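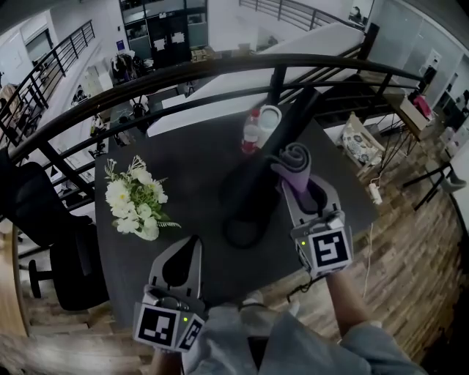
ok thread on what the pair of hand grippers needed this week. mostly for me so I stop redoing the same repair from memory. some of you asked too

it's the Ploltus pair, left and right, same shell. right one has done 3443 grabs since new fingers went on. left one is behind that, I'm right handed, it shows

symptom first. cloth roll standing up on the table, right gripper closes on it, log says jaws still open a hair. squeeze harder, log says closed. let go, log says open, then open a bit more, then open. trigger wasn't moving

so the number wobbles with my hand perfectly still. could be a bunch of things. marker, pot, linkage, cable. I always want it to be the cable

it was partly the cable

order I go in now, cheapest first: wipe markers. check markers are flat. wiggle cable. wiggle fingers. open shell. the shell is last, every single time, I keep telling myself that

markers. dry microfiber. no alcohol on the printed ones!! took the black off a corner once and the pose went jittery on that side for a whole afternoon before I looked down and saw gray where black should be

if a marker is lifting at the corner do NOT press it back with your thumb and carry on. it holds for a few minutes and then it's bowed, and bowed is worse than missing. missing you notice

peel it, clean the pad, new one. warm the plastic in your hand first, sticks better. line it up with the little scribed lines. right way up. yes I've done it upside down

the left one has a second marker on the angled side of the base and that's the one that gets scuffed. it's where the thing touches down when I park it. trying to get in the habit of parking it on its back

swapped the angled one Monday-ish? didnt write it down. writing it down now: swapped

cable next. thin black one on the right gripper, comes out underneath and just hangs. gravity plus me turning my wrist all day. connector was fine, strain relief was not. the little rubber boot had crept back far enough that the jacket was taking all the bend

test for that: log running, jaws closed on something that won't squish, then flex the cable close to the boot, slow. if the number moves you've found it. mine jumped every time I bent it toward me

fix was boring. pushed the boot home, dot of the rubbery glue, zip tie one notch short of tight, left it overnight. the green light was solid the whole time it was misbehaving btw, so the light tells you power and nothing else. don't trust it for more

next morning flexed it again, number flat. good. closed on the cloth roll. still off by a hair. less wobble but off

so, fingers

fingers on these come to a point and the opening between them is sort of a spade shape. nice for cloth and stems, tips get all the wear. each finger rides on a pin and the pin hole goes oval. you feel it as a click if you rock the tip sideways

right one clicked. left one didn't. there you go

Floltetti kit has pins in two sizes, standard and a hair over. the over one is for exactly this. you don't drill, you just push it in with the flat of the pliers and a scrap of card so you don't chew the head

do both fingers on the same gripper even if only one clicks. did one last time and it closed crooked, tips crossing, cloth corner kept sliding out the low side

torque on the shell screws: there isn't a spec that I can find. plastic bosses, so. snug and then stop. I use the short driver on purpose so I can't lean on it

one stripped boss already, rear corner, left gripper. that was me. toothpick and glue. it's holding fine

while it's open – look at the linkage. should be dry. someone before me greased it and the grease had picked up fluff from all the towels and turned into felt. cleaned it with a toothbrush. took longer than everything else put together

towel fluff gets everywhere btw. if your task is folding and rolling just plan on opening these up more often

reply to the q about where the pivot spring goes: long leg up. it'll go in the other way too and it'll even close, it just won't open all the way. ask me how I know

recal after. every time the shell has been open, no exceptions, even if you only looked

my recal is: fully open, hold, log. fully closed on nothing, hold, log. then closed on the gauge block, log. then 4 slow open-close cycles and see if open comes back to the same number. if it doesnt I start over

gauge block is a piece of aluminum Xinyi Xia milled for me and it lives in my pocket now because the first one went through the railing

ok so the railing. table's right up against it, upper floor, office is below. good light, enough elbow room on three sides. but small parts roll. pins roll. I do NOT open a shell on that table anymore, I take it to the bench by the wall and do it over a tray

recal I do at the table though, with the real objects, real light. the number can be perfect at the bench and off at the table. different light on the markers

objects stay on the table for this, I don't clear it. cloth roll, the white fake flowers, bottle, cup. I want the markers readable with stuff around them, same as when it's working for real

flowers are the sneaky one. small leaves, thin stems, if the tips cross by even a tiny bit a stem slips straight through. so after the cloth I always do one flower pick with each hand. cloth tells you the closing number is right, flower tells you the tips meet

bottle tells you about grip force, sort of. white cap end up, pinch below the cap, lift a little, put it down. if it spins in the tips the pads are glazed. rough them up with the fine paper, two strokes, wipe. dont go mad, the pads are thin

pads: Clisov gray sheet, cut with scissors, traced off the old one. I cut spares when I'm on hold with people. there's nearly 70 in a jar now, lot of hold time lately

somebody asked about the aftermarket rubber ones. tried them. great for the bottle, awful for cloth, it drags and the roll opens up when you let go. back to the Clisov

sleeves. push em up. loose cuff drops over the trigger side of the grip and also over the marker if you reach across yourself. gray sleeve over a black and white square and the tracker just gives up for a second. you'll blame the gripper. I blamed the gripper

same with thumbs. hold it lower than feels natural

interval stuff, since it keeps coming up:
every start of day, wipe markers, rock the tips, flex the cable
every Saturday, pads and screws
every 2000 grabs, open it, brush it out, look at the pins

right one was way past that last one, 3443, see top of thread. so I can't complain

Peñalver sheet says to do the brush-out "as required". thanks

q: can you run one gripper while the other's apart? you can, but don't recal one alone and assume the pair agrees. I check them against each other at the end. both closed on the same gauge block, one after the other, numbers side by side

they were off from each other after the pins, which makes sense, one had fresh pins and one had old ones. so left got pins too in the end. did not want to. did it

that's when I found the long leg of the spring in the wrong way on the left. from last time. so it's been opening short for who knows how long and I've been compensating with my hand without noticing. great

that also explains why I kept thinking the left trigger felt "lazy"

both back together now. closing number flat on both, open comes back where it should, cloth stays put when I close on it, tips meet

still to do: proper boot for the right cable, the glue is a stopgap. ordered two. and a clip under the grip so the cable can't hang its full weight off the connector. printing that tonight, first one was too tight and marked the jacket so I opened it up a bit

also label the trays. L and R. the fingers look identical and they're not quite, the relief on the inside face is mirrored. you can get a left finger on the right gripper and it will close and it will be wrong

how to tell loose ones apart: hold it tip up, flat side to you, the little step is on the outside. scratch an L or R on the flat before you take the second one off. pencil rubs away, I scratch

someone in replies says they use a paint dot. fine too, just keep it off anything the camera sees. a shiny dot next to a marker corner, I wouldnt

last one for tonight, parts list since I got asked twice: Floltetti pins oversize, Clisov pad sheet, small zip ties, rubbery glue, toothbrush, short driver, fine paper, tray with a lip

and fresh markers, print them on the matte stock. glossy catches the light off the white walls up here and you lose the edge. will post the clip once it fits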